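Clundik Marsh Opens Evening Bat Walks, Bats Permitting

CLUNDIK, September. The Kingi Wildlife Trust will begin guided evening bat walks at Clundik Marsh this Friday, giving the public a chance to stand quietly in the dark and be ignored by several species at once.

Walks leave the Dramine Road gate at 7:45 p.m. and follow the levee path to the old pump house, where a colony of Mexican free-tailed bats has moved in without paperwork. The spring survey put the colony at 2,091 animals, up from 248 when the trust first looked under the roof 11 years ago.

"We spent a good deal of money on bat boxes," said Selim Eren, who manages the marsh for the trust. "They picked the building we were planning to tear down. The building stays."

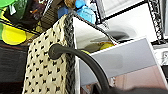 Each walk is limited to 11 people and lasts until the bats have left for dinner, usually within the hour. Guides will lend out handheld detectors that turn bat calls into clicks the human ear can follow. Most visitors say it sounds like popcorn. The bats have not commented.

Demolition money has gone into a new roof hatch and four interior beams, with the work done by Nanedeo Carpentry of Clundik over the winter, while the tenants were away.

Walks are free, but places must be booked at the marsh office. Closed shoes are required. White flashlights are not welcome; red ones are. Dogs should stay home, however much they like bats. Rain cancels.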